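The Lunia Trade

January 2020

My grandmother left me 82 shares in Tondby, a biscuit tin full of dividend slips and a note that said "don't be sensible". I was twenty-four, I worked in a carpet showroom, and I had never owned a share in my life. I was thrilled!

For a week I did nothing except look at the price. It went up two pence, then down one, then up again, and I can't tell you how alive I felt. Tondby made drainage pipes. I began to notice drains everywhere I went (there are some beautiful ones by the canal) and I'd stand over them in the rain, wondering if they were ours. I said "ours" to the bus driver once and he asked if I worked for the council.

Then I found the message board. It was a grubby little corner of the internet where people with names like pipe_dreamer and GrumpyBear argued all night about pipes, bricks, cement and the price of copper. GrumpyBear thought everything was going to nothing. He thought it at breakfast and he thought it at midnight, and he wrote it so well that I used to read him aloud in the kitchen. Pipe_dreamer thought Tondby would double by September. I loved them both.

It was pipe_dreamer who mentioned Lunia.

Lunia made window seals. It was tiny, it was losing money, and it had just lost its biggest customer, Kamico, in a row about late deliveries. The shares had fallen to 32 pence and there wasn't a kind word for them anywhere. "That's the beauty of it," pipe_dreamer wrote. "Who's left to sell?"

"I am," wrote GrumpyBear, "if someone will lend me some."

I read the Lunia annual report in the bath, all of it, notes included. What a thing an annual report is! It starts out so cheerful, with the chairman thanking everyone, and then somewhere in the small print there's a lease on a warehouse that they can't get out of, and you feel your heart go like you've heard a stair creak. I got to the pensions page and the water had gone cold. On the last page but one was a single line saying that the company owned the land under its old factory, bought before I was born and still on the books at what it had cost then.

I looked up the factory. There was a new railway station across the road from it.

I sold the drains that morning, every last share, and said sorry to my grandmother out loud on the stairs. After the broker had taken his bit I put the whole lot into Lunia, and I had 3,802 shares and a stomach like a washing machine.

It fell to 29 the same afternoon. GrumpyBear sent me his condolences. I went back to the showroom and sold a stair runner to a couple who wanted something in oatmeal, and I was so full of nerves and joy that I threw in the underlay.

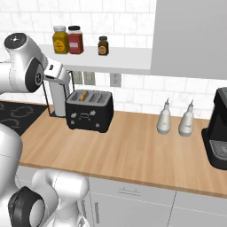 The Morning of the Bid

I was making toast when it happened. I had the laptop open by the bread bin and the announcement came up at one minute past seven, in that flat grey type they use for everything, good or bad. Rivera, who built flats, were offering 71 pence a share for Lunia. They didn't mention window seals until the fourth paragraph.

I shouted so loudly that the man upstairs banged on the floor. Then I read it again, slowly, with butter on my thumb, and shouted a bit more quietly.

Pipe_dreamer had posted a row of exclamation marks that went right across the screen and round on to the next line. Under it was a message from GrumpyBear. He'd held Lunia all along, he wrote, he'd bought it at 40 and been too ashamed to say so, and would we all please keep it to ourselves.

I took the biscuit tin down from the shelf, put the contract note in with the dividend slips and pressed the lid shut. Then I sat back down at the laptop and typed, "What are we looking at next?"

GrumpyBear answered first. "Gravel," he wrote. "It's going to nothing."

I went to find the annual report.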